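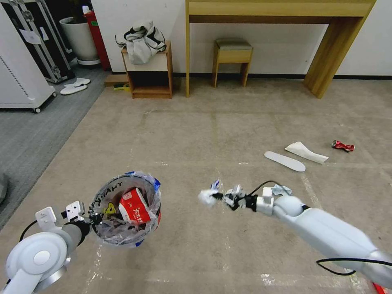
*Clear round bin with a see-through liner, blue tape at the rim. Paper, a napkin and a can for sorting.*

# Room Trash and Litter Pickup: FAQ

Applies to all carpeted rooms at Prinow. Updated March 11, 2026.

**Why are the bins clear?**
So people can see what is inside before they tie off the bag. Most recycling mix-ups in the building were cans dropped into general trash.

**How do I put in a new liner?**
Open the bag fully, push it to the bottom, and fold the top over the rim. If it slips, tape the fold down. Blue tape is fine. Please don't use packing tape, which tears the bag when you pull it off.

**What size liners do we use?**
The clear 23-liter ones. They are in the supply closet, room 379, in boxes of 40. Colored liners are for the kitchen only.

**Can I write on the bin?**
Yes, around the upper edge in black marker. Room numbers go there.

**Where does each thing go?**

- Crumpled paper: general trash. Flat, clean paper goes in the tray by the copier.
- Napkins: general trash, clean or not.
- Aluminum cans: the Zomari recycling cart in the hall. Crushed is fine. Empty them first.
- Cartons: general trash. Flatten big ones.
- Shoe insoles and other odd items: leave them on the windowsill for one day in case the owner comes back, then general trash.

**Should I pull up the tape lines on the carpet?**
No. Leave floor tape alone, even when it looks worn. Pick litter up by hand around it, and don't run the vacuum over a loose end.

**What about scuffs and light patches in the carpet?**
Vacuuming won't remove them. The carpets get a wet clean every November. If something is spilled before then, blot it and call extension 37.

**When is a bin full?**
When the trash reaches the fold of the liner. Don't press it down.

**Who takes the bags away?**
Droltstead collects from the back door each evening. Tied bags only.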